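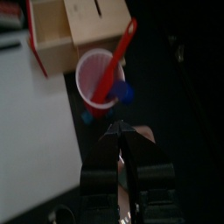 Home Robot Build, Session 5: Closing the Gripper
Notes by Sandrine Texier, Vodcombe shared workshop

Before Friday, check that both fingers meet cleanly down the seam. If they cross, loosen the finger screws and start again.

Run the close command 3 times at low speed with nothing between the fingers — then try the cup. Keep the speed limit at 200 until I have looked at your wiring.

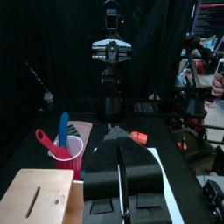
Fig. 1. Gripper closed, second arm across the table.

Clamp the base before powering up. Bring your log sheet.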